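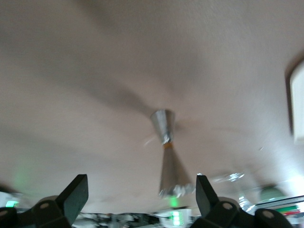
Seit Juni steckt die Abklingzeit-Logik von Grurard in einem eigenen Modul, und damit ist der Teil erledigt, der mir am meisten Zeit gefressen hat. Grurard ist mein Inventar- und Handwerkssystem für Mehrspieler-Projekte, der Server entscheidet alles, der Client zeigt nur an. Soweit die Theorie.

## Das Problem mit den Stapeln

Bis zur letzten Fassung wurde jedes Inventar als ein einziges Array repliziert. Bei einer Kiste mit 200 Plätzen hieß das: Ein Spieler verschiebt einen Stapel Erz, und alle, die die Kiste offen haben, bekommen Vergleichsarbeit für die komplette Liste. Im Testlevel Tallalgate stehen genug Kisten, um das zu merken. Mit vier Clients war es noch unauffällig, im Profiler aber schon hässlich.

Jetzt bekommt jeder Platz eine eigene Kennung und einen Zähler. Der Server schickt nur die geänderten Einträge:

```
struct SlotDelta {
 uint16 SlotId;
 uint16 Revision;
 uint32 ItemId;
 uint16 Count;
};
```

Der Client vergleicht `Revision` mit seinem Stand und verwirft alles, was älter ist. Überlauf wird per Differenz behandelt, also kein direkter Größenvergleich.

## Vorhersage beim Verschieben

Ohne Vorhersage fühlt sich Drag-and-drop ab einer Latenz von etwa 200 ms zäh an. Der Client verschiebt deshalb sofort lokal und legt die Aktion in eine Warteschlange. Lehnt der Server ab, wird auf den letzten bestätigten Stand zurückgesetzt, danach laufen die noch offenen Aktionen erneut durch.

Offen sind dabei noch zwei Fehler:

- Teilt man einen Stapel und legt die Hälfte sofort zurück, flackert die Anzahl für einen Tick.
- Schließt man die Kiste mit offener Warteschlange, bleibt der Mauszeiger im Ziehmodus.

Der zweite ist reine UI-Sache und hängt an Thampi, meinem Widget-Paket. Dort fehlt ein Abbruch-Ereignis.

## Speicherstände

Alte Speicherstände werden beim Laden umgewandelt. Mein größter Testfall enthält 2338 Gegenstände aus dem Printon-Prototyp, darunter etliche mit IDs, die es nicht mehr gibt. Solche Einträge landen in einem gesperrten Bereich und werden geloggt, gelöscht wird nichts. Wer eigene Gegenstandstypen ableitet, muss `MigrateItem` überschreiben, sonst gehen Zusatzdaten wie Haltbarkeit auf den Standardwert zurück.

Als Nächstes kommt das Handwerk dran. Rezepte prüfen ihre Zutaten im Moment noch gegen das ganze Inventar statt gegen einen Index, und die Reservierung während der Herstellung fehlt komplett.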